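Firkeo presents new care routine for its soft goods gripping cell in Clurkumville

Clurkumville, 31st August

Firkeo, a maker of small automation cells, today announces a new care and set-up routine for the gripping cell which the company runs in its workshop in Clurkumville. The routine is written for operators who have no special training in robotics. It will be delivered in print with every new cell, and present customers can get it free of charge.

The cell is used for picking soft goods such as plush toys, cushions and folded clothes. Goods of this kind are difficult for a gripper. They change their shape when they are held, and they leave fibers in places where the operator does not look every day. In April the company started to write down each stop of the cell and the cause of it. Most of the stops came from two sources: fibers collected near the moving joints, and fingers which were no longer parallel after a change of parts.

"We had good instructions for the arm and for the controller, but for the gripper we had only one page, and it was an old page," says Elias Khalaf, head of service at Firkeo. "The gripper is the part which touches the product. It must get the same attention as the rest."

The new routine has a short part and a long part. The short part is done after every 200 picks and takes less than five minutes. The operator puts the cell in service mode, opens the fingers fully and removes fibers with a dry, soft brush. Compressed air is not permitted, for it pushes the fibers deeper into the joints. After this the operator closes the fingers slowly by hand control and looks if both sides arrive together.

The long part is done after every 1000 picks. The fingers are taken off, the joints are cleaned with a cloth, and all fasteners are checked for play. The fingers are then mounted again with the setting gauge from the tool kit. When the gauge does not pass between the fingers without force, the mounting must be repeated. The complete work takes around 20 minutes. A spare pair of fingers is kept at the cell, so that a worn pair can be replaced in the same stop.

The closing force is set last. Firkeo recommends to begin at 20 percent of the full range and to go up in small steps, until the product can be lifted and turned without slipping. The value is written on the card at the side of the cell. For products with long pile, the test is made again at each long service.
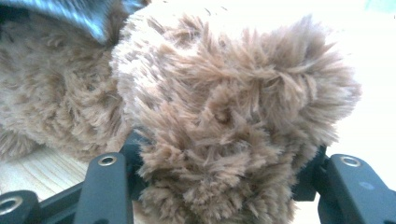
Shaggy plush is for this reason one of the test materials which Firkeo uses when it sets up a gripper. Long fibers hang over the finger edges and hide the place where the contact begins, and an operator who trusts only his eyes will often close too far. The routine therefore asks for a light pull by hand on the product, in two directions, before the cell returns to automatic mode.

"I tried to write it in the way I would explain it to a new colleague who stands next to me," says Ziad Khalaf, service technician and author of the text. "When a step could be understood in two ways, I wrote it again. There are still some sentences I would like to improve, and I am thankful for comments."

The routine is valid for all Firkeo cells with two-finger grippers. For cells with vacuum cups, the earlier instructions stay in force. Customers who use fingers of their own design should contact the service department before the first long service, as the setting gauge may not fit.

Printed copies and replacement gauges can be ordered from the Firkeo service department in Clurkumville. Please have the serial number of the cell ready. It is found on the inside of the controller door.

Press contact: Elias Khalaf, Firkeo, Clurkumville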